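Harish Lobo has sold the Sinora hand kit from his office in Sketholm for two years. The kit is a hand, a wrist adapter and the software, and it is rented by the month.

"Customers ask me first about strength," he says. "I ask them what they want to pick."

The small license holds 15 grasp programs, the full one 400. Lobo recommends to begin with the small one.
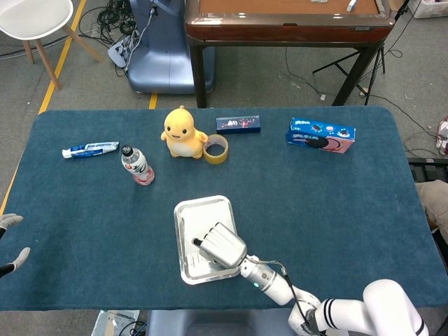
Mixed goods are the test Lobo likes most for the kit. "A box is easy, it has flat sides," he says. He is more careful with the plush duck and the toothpaste tube, which are soft and change their shape in the fingers. A roll of tape he calls "a good middle question."

And the weak point? "The manual. We are writing it again, and it should be ready in December."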